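Ich zeichne seit dem Frühjahr fast jeden Abend mit Bleistift und muss jetzt endlich mal einen Thread darüber loswerden, weil ich meinen Mitmenschen damit schon auf die Nerven gehe. Es geht um Grau. Nur um Grau!

Angefangen hat es mit einem Abendkurs bei Janka Kolář. Ich wollte eigentlich Aquarell, der Kurs war voll, also Graphit. In der ersten Stunde haben wir kein einziges Ding gezeichnet, sondern Kästchen schraffiert. Ich fand das erst furchtbar und nach der Pause großartig.

Wer es nachmachen will: einen Streifen in Felder teilen, links so dunkel wie möglich, rechts Papierweiß, dazwischen gleichmäßige Stufen. Klingt nach Grundschule. Mein erster Streifen hatte in der Mitte drei Felder, die alle gleich aussahen, und danach einen Sprung wie eine Bordsteinkante.

Der Tipp, der bei mir alles gelöst hat, kam von Shanti Vishwakarma, die im Kurs neben mir sitzt: von beiden Enden zur Mitte arbeiten. Erst das Dunkelste, dann das Hellste, dann das mittlere Feld, dann die Lücken. Seitdem klappt es meistens.

Zu den Stiften, weil das sicher gleich gefragt wird. Ich habe einen 2H, einen HB, einen 2B, einen 4B und einen 6B. Fünf Stück reichen ewig. Den 6B spitze ich mit dem Messer, ganz lang, und lege ihn flach hin. Der Spitzer frisst die weichen Minen sonst einfach auf.

Papier ist mir inzwischen wichtiger als die Stifte. Auf dem glatten Block von Harnari rutscht alles, da kriege ich kein richtiges Schwarz hin. Auf dem rauen von Menness geht das Dunkle wunderbar, dafür bleiben überall weiße Pünktchen im Korn stehen. Ich mag die Pünktchen. Janka mag sie nicht.

Und bitte nicht mit dem Finger verwischen! Ich habe das wochenlang gemacht und mich gewundert, warum meine Äpfel aussehen wie Kartoffeln im Nebel. Hautfett zieht ins Papier, und später nimmt die Stelle keinen sauberen Strich mehr an. Wenn schon verwischen, dann mit einem Papierwischer oder einem alten Taschentuch.

Lieblingswerkzeug: der Knetradiergummi. Man drückt ihn zu einem Keil und hebt die Lichter wieder heraus, das fühlt sich an wie Zeichnen rückwärts. Einmal zu fest gerieben habe ich natürlich auch schon, Loch im Papier, Blatt hin, schlechte Laune bis zum Abendessen.

Was mich wirklich umgehauen hat, ist der Unterschied zwischen matt und blank. Eine Tontasse hat ganz weiche Übergänge, ein Löffel hat fast gar keine, da steht das Schwarz direkt neben dem Weiß. Ich habe einen Suppenlöffel gezeichnet und gut 30 Minuten nur den Stiel angestarrt. Der Löffel ist mies geworden, aber ich sehe jetzt überall Löffel.

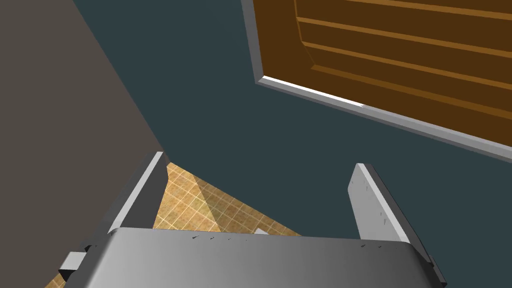
Übergänge und Kanten sind zwei verschiedene Aufgaben, und ich bringe sie ständig durcheinander. Für den Übergang braucht man Geduld und viele dünne Schichten, für die Kante eine scharfe Spitze und ein bisschen Mut. An dem gerenderten Greifer hat man beides auf einem Blatt: Die breite, gerundete Fläche unten läuft von Anthrazit links in ein silbriges Grau rechts, da würde ich mit 4B anfangen und mit HB auslaufen lassen. Am linken Finger dagegen ist die Innenseite dunkelgrau, und außen sitzt eine ganz helle Kante. Die spart man am besten von Anfang an aus. Nachträglich herausradiert wird so eine Linie bei mir immer schmuddelig.

Aussparen übe ich gerade mit Absicht. Also vorher ganz zart die Form vom Licht hinzeichnen, drumherum schattieren und die Finger davon lassen. Ich lege mir ein Stück Butterbrotpapier unter die Hand, sonst schleife ich den halben Abend mit dem Handballen übers Weiß.

Nächstes Projekt: eine Blechdose, verbeult, möglichst mit Rost. Alina Bălan aus dem Kurs hat eine im Keller gefunden und bringt sie mit. Ich freue mich darauf wie ein Kind!

Falls hier noch jemand mit Graphit arbeitet: Fixiert ihr zwischendurch oder erst am Schluss? Und womit? Meins vom letzten Mal hat das Papier leicht gelblich gemacht - oder es lag an der Küchenlampe.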